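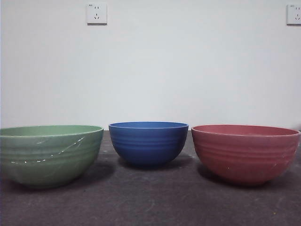

Green, blue and red: the three bowls of the stacking task, on the table at Bomholm.

Bowl stacking: the first 1,000 examples are recorded
By Gaëtan Baudry, February 18, 2022

In the October issue I wrote that our group would begin to collect demonstrations for the stacking task before the end of winter. I am glad to report that we have now 1,394 recordings on the disk. Of these, 81 were removed after review, and the others are ready for the first training.

For the readers who joined the list recently, a few words on the task. The arm must put the bowls one inside another, starting from any order on the table. A person guides the arm by remote control from the beginning to the end, and the system stores the camera views together with the positions of the joints and the opening of the gripper. The learning program, which we call Rivlow, receives these recordings and tries to find by itself how the movement should go. We do not write any rule about where to grasp.

Bowls were the proposal of Bernadette Perrin. We had used wooden blocks until the autumn, and the results with blocks were good, maybe too good. A block has flat sides and the fingers can close on it from several directions with the same success. A bowl must be taken by its rim, with one finger inside and one outside, and a small error in height is enough to push the bowl away. The size is also important. In our set the blue bowl is smaller than the green and the red, so the order of stacking matters, and the operator has to think about it before the first grasp.
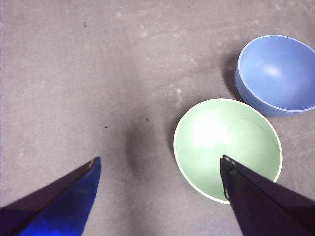 The approach to the rim is the part of the movement where our operators differ most. Nima Shirazi likes to come down slowly with the fingers wide open and to correct the position at the last moment. Hervé Carré prefers to decide the position high above the table and then descend in one straight line. In the wrist view both fingers come in from the bottom, the right one already over the green bowl and the left one above bare table, and the blue bowl is so close to the green that only a narrow strip of gray remains between them. This kind of start is difficult for the two methods, and we have asked each operator to record more of them. Our opinion for the moment is that Rivlow should see both styles. If the training shows that the mixture confuses it, we will separate the recordings by operator and train again.

We learned several practical things during the collection.

The starting positions must be changed more than one believes. After a long session, everybody begins to put the bowls back in the same places without noticing it. Benoît Delaunay wrote a small program that draws a random layout and shows it on the screen before each recording, and the operator places the bowls according to this drawing. It takes some extra seconds, but the positions are now spread much better over the table.

Failed grasps are kept, if the operator recovered from them. In the beginning we deleted every recording with a slip. Later we understood that the recovery is useful material, and we stopped deleting. The 81 removed recordings are those where a camera lost its signal or where the task was not finished.

Short sessions are better than long ones. After seven recordings in a row we now make a pause, and the quality of the movements at the end of the day has improved clearly.

The next step is the training on the machine at Falier, which will be shared with the Sutcliffe project, so our time on it is limited. Bernadette will prepare the test list, with layouts that were never used in the recordings. We will count as a success only a full stack that stays in place after the fingers open and the arm goes back to its rest position.

Colleagues from the other groups who would like to try the remote control are welcome at Bomholm. No experience is necessary, and we would be interested to compare beginners with our regular operators. Please write to Nima, who keeps the schedule of the arm. The written instructions for operators are available from Hervé, in English and in French, and he will be thankful for any correction of the English version.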